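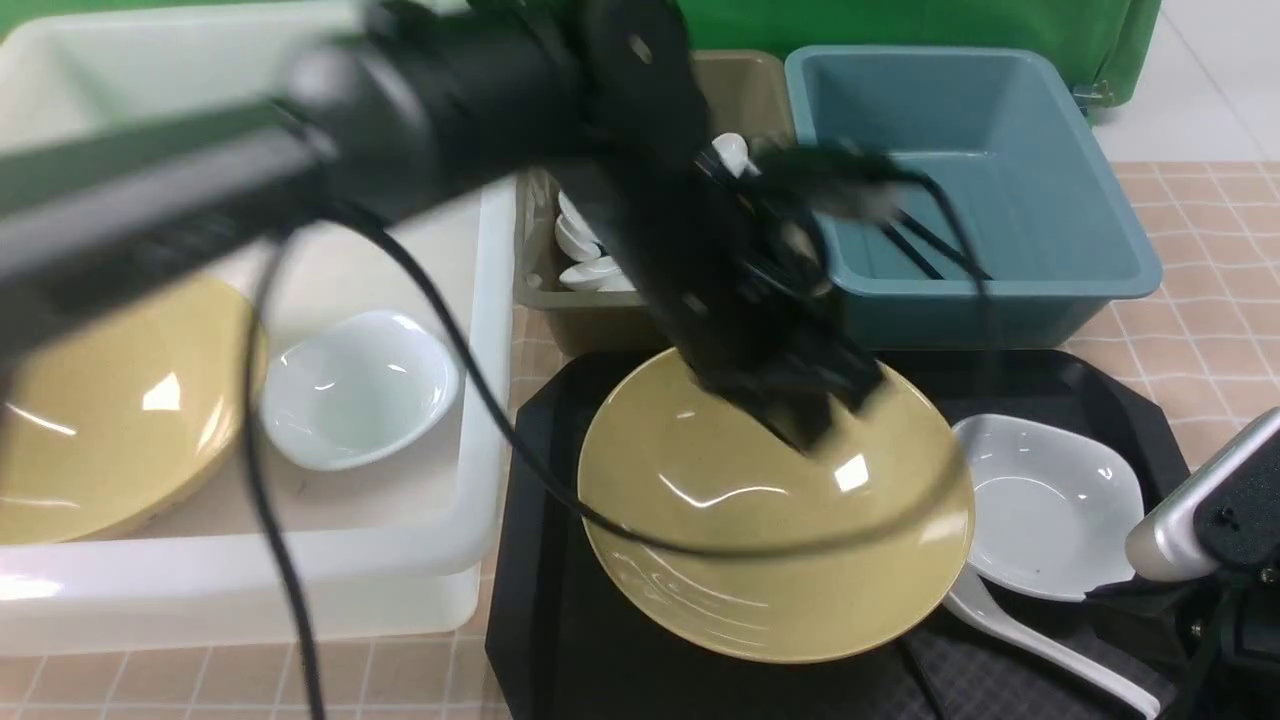 My aunt left me her noodle place in Trurnness, and with it her way of setting a tray, so of course the first thing I did was get it wrong. Bowl on the left, dish on the right, spoon by the dish. Easy, right? I put the spoon in the bowl. She came out of retirement for 11 minutes just to move it.

She'd bought the yellow bowls from a shop over in Hamstead, 650 of them (the man wouldn't sell her fewer!), and years later we were still opening boxes. I found one behind the water heater. I found one in the car.

So there I was in July, before the dinner rush, sorting bowls and spoons on the pink checked cloth and talking to myself, when in walked a woman with a yellow bowl wrapped in a sweater. She'd carried it off when she was 16, she said, soup and all, and she'd felt bad ever since.

I told her we had plenty. She wouldn't hear of it. She set it down on a tray, a little to the left, then put the spoon by the dish, and I went to the back and called my aunt.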